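Notebook – damp and drift in the greenhouse loggers
November 2018

Picked up from Kirsty's notes. The two loggers at the Hemmin glasshouse still read high on humidity overnight and recover by mid-morning. The reference unit in the corridor does not. Tipene swapped the sensors between positions and the fault stayed with the position, so the sensors themselves are probably fine.

Current suspicion is condensation on the inside of the radiation shield. The shields are hung close under the glazing bars, where the roof drips. Obaidul thinks the vent fan timing matters more. His plot shows the rise starting when the fans stop, before the glass has had time to cool much.
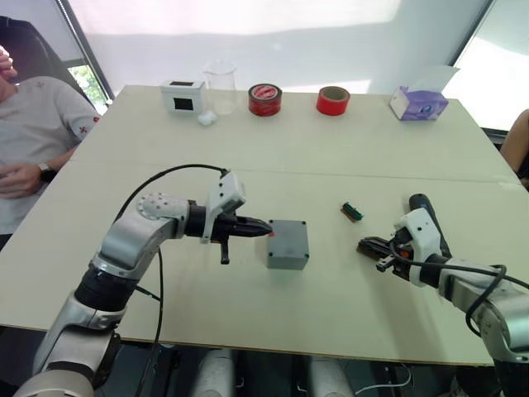 Logging interval was 2 minutes, changed to 8 for the long run. At the shorter interval the file fills at 3000 records and begins overwriting, which lost us the start of the last cold spell. Hüsnü has the Kirora script reading the longer files but it still trips on the blank line after the header. Delete the line by hand for now.

Salt check repeated with sodium chloride, sealed jar, left overnight. Both sensors settled close to 75 per cent. No correction applied.

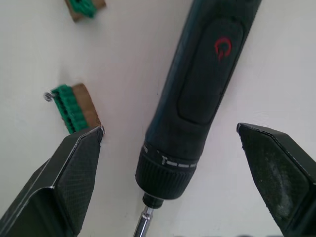 Shield spacing next. The present stack is too tight for still air and the plates hold water between them. Maxine suggests wider spacers and one plate fewer. When the stack goes back together, use the cordless driver with the collar at a low setting. The plates crack around the screw holes if the heads are pulled down hard, and a crack there lets water track along the stem. Spacers to be cut from the nylon rod left over from the Dratero job.

Moved one logger down to bench height this afternoon, same bay, shield unchanged. If the overnight rise is smaller there, roof drip stays on the list. If it matches the upper one, go back to the fans.
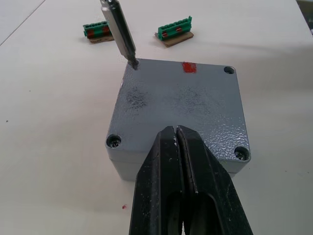 Enclosure lid, bit in one of the corner screw holes.

To do:
Ask the growers for the fan schedule, including manual overrides.
Fresh desiccant for the corridor unit.
Kirsty to check the clock offset on the upper logger – it was slow at the last download.
Leave the interval at 8 until the run is finished.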